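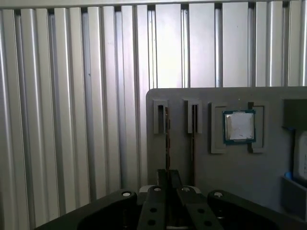 **Roman moves to full shifts at Broduvholm**

From July the Roman cell will handle processors and cards on both day and evening shifts. Until now it has only run days, with the evening crew doing the same job by hand at the long bench.

Vlasta Šťastný, who leads the refurbishing line, says the arm got through 1,319 boards in the trial and that the main lesson was about loading. Parts have to be seated squarely in their holders before the cycle starts. A processor sitting crooked in its pocket means a stop, and someone has to open the guard and reset it.

What changes for staff:

- No positions are being cut. The three people now on evening hand placement will move to testing and cell loading, at the same pay grade.
- Loading will be rotated every 30 minutes. Several of you asked for this after the trial - standing at the holders for a whole morning was hard on the neck.
- Thermal paste is still cleaned off by hand. Vasex has quoted for a wiping station but we haven't ordered it.
- Training takes 12 hours and is paid. Stustutau will run it on site, in work time.

The long bench stays where it is for odd-sized boards and for days when the cell is down. Anyone who would prefer to stay on bench work should tell Vlasta before the new roster is drawn up. Copies of the reset procedure are in the line office.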